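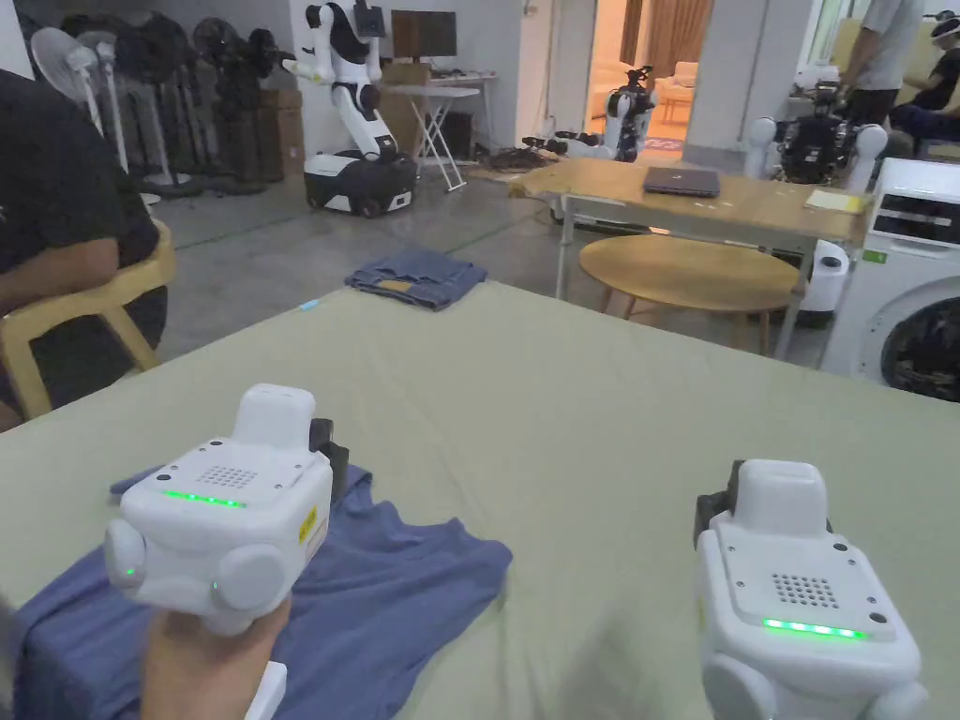

I've been promising a page about the great clothes fold for ages, and now I've finally got a quiet afternoon and a pot of tea, so off we go! Regular visitors will know I'm a hopeless hoarder of clothes. I moved to Cirivbridge in 1998 with two suitcases, and I couldn't tell you how it turned into a whole loft full, but it did, and this spring I decided that every last bit of it was going to be folded, sorted and either kept or sent on its way. The big green table is the hero of the whole thing. You need space, far more than you think, and before this I'd been folding on the end of a bed (terrible for the back, and everything slides off). With a big surface you can have one thing spread out at the front and the jeans already folded and parked further back, out of the way, and still have room for your elbows. I do like to see a pair of jeans folded with the leather patch showing on the waistband, it makes them look like they've just come from the shop.

Now for a few notes, as people keep writing in to ask how I do it.

T-shirts. Lay the shirt face down and smooth it from the middle outwards with the flat of your hand. One side in, sleeve back on itself, then the other side the same. After that I fold it up from the hem in thirds, which gives you a little packet that will stand on its edge in a drawer. If yours flops over, the folds are too loose, so go again and press a bit harder! Thin cotton is the worst for this. I've got a few from a market in Fululden that have never stood up in their lives and I've given in and rolled them.

Jeans. Zip up, button done, pockets pushed flat. One leg over the other, tuck in the pointy bit at the seat so you've got a straight line, then hem up to just short of the waistband and fold once more. I used to hang mine, and the hanger always left a line across the knee.

Jumpers. Never hung, always folded, and the heavy ones at the bottom. I've got a big cream one from a little shop called Londoño that takes up half a shelf on its own and I wouldn't part with it for anything.

The final tally, for those who had a guess: 200 things went through my hands, and 42 of those have gone off in bags. I'm quite proud of that, although my sister reckons it should have been double. The rest are in the tall chest on the landing, T-shirts in the top 2 drawers and trousers below, with the winter stuff in Suvo boxes under the bed. They're the flat ones with the lift-off lids. I bought too many, so now the Christmas ribbon has its own box as well.

Bedding is next. I still can't do a fitted sheet without swearing at it, so if you've got a method that works, do leave me a message in the guestbook. Towels will have to wait until April.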